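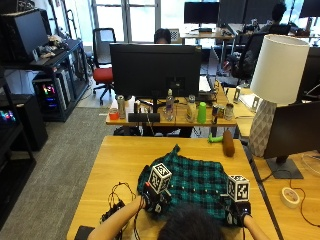 I almost didn't go to the Drirstead open day this year. It was raining, it was November, and I'd already spent most of the weekend sorting out my own closet (more on that mess later). But my friend Birutė Toom had been talking up the laundry and clothing care floor at Luik for months, so I put on a raincoat and took the bus across town.

Luik is an old office building with 30 little work units, and once a year they all open their doors. The sign downstairs said they'd had 300 people through the year before, and by mid-morning I could believe it! The stairwell was packed, and there was a line for the coffee all the way back to the bike racks. I skipped the ground floor, which is mostly picture framing and furniture repair, and went right up.

What I wanted to see was shirt folding. I know, I know. But I own far too many button-downs and I've never been good at them, they come out of my drawer looking like I slept in them. Upstairs the whole business happens in a regular carpeted office room, with light wooden tables and people working at their computers right next to it. I loved that. I'd been picturing something like the back of a dry cleaner's, with steam and rails everywhere, and instead it felt like dropping in on somebody's day at work.

The shirt on the table was a teal and black plaid with small dark buttons, very much the kind of thing I'd buy myself. Plaid is great to learn on, by the way. Triin Žukauskas, who was showing visitors around, told me to use the lines in the pattern as a ruler. Collar away from you, smooth it out from the middle toward the sides, and look at whether the stripes run straight before you do anything else. If they wave, the fold will wave too. I've been folding shirts for my entire adult life and had never once looked at the stripes!

She also said the smoothing is most of the job. People rush it (me, I rush it) and then try to fix everything at the sleeves.
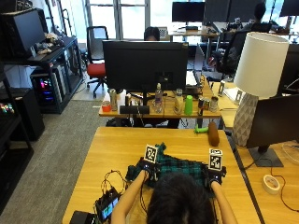 A shirt that's all bunched up takes some patience, and Triin's advice was to find the collar first and let the rest follow. Don't shake it around by the hem. I tried this at home later with a flannel that had been balled up in the bottom of a basket and it went so much faster than my usual wrestling match.

I have to say something about the desks too, because I'm nosy and I always look at other people's desks. The one behind the folding table had a big black monitor in the middle and a whole row of odds and ends lined up along the front, a little red cup, a tall silver can, a water bottle, a bright green cup, more cans down at the end. It looked just like my kitchen counter. And there was a chair with a red seat and a mesh back that I'd happily have taken home with me.

Over on the side desk was my favorite thing in the room, a table lamp with a plain white drum shade and a white base all cut into flat faces, kind of like a folded paper ornament. I've been hunting for a lamp like it for my hallway. Yusri Nugroho, who was on the bus home with me, thinks he's seen one at the Descombe flea market, so guess where I'm going next.
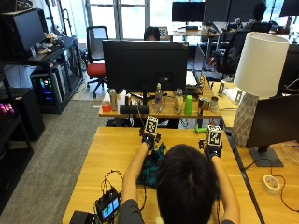
Before leaving I stopped by Lekix in unit 67, where Normunds Lepik sells cedar blocks and hangers, and spent more than I'd planned to. The open day wraps up at 2, which is too early if you ask me, and I missed the button repair table completely. Go early, bring cash, and take the back stairs.

The closet is still a mess, but I've done one shelf of plaid shirts so far and the stripes are straight.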